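Robot club, week 7

Posted 16/06/2020

I joined the Prakley robot club to get out of the house, and have spent most of June staring into a clear box. The box is for the Stockdale round, where you get ten minutes, five objects and no touching. I'm on gripping. Evaristo Benedetti is on code, and on telling me about gripping.

The servo scale on our gripper runs from 0 to 1023, and I had been typing in 1023 for "closed" because it seemed keen. Evaristo has asked me to stop. We now creep up on the number – he reads it out, I type it, we both lean in as if that helps.

Tuesday's job was the green block. It's flat, so the fingers have to go almost down to the table before they close, and I had the wrist angle wrong for most of the evening. The bowl stays beside it for the next bit, and the tomato waits its turn over by the wall.

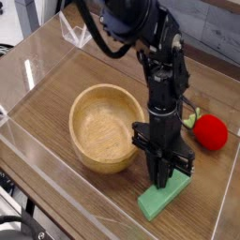
Still to do before Stockdale

Block into bowl, then the tomato, which is fuzzy and will need a number of its own. I also owe Witport an email about the entry form, which wants a team name. Evaristo likes Gruvano. I've asked him what it means and he's thinking about it.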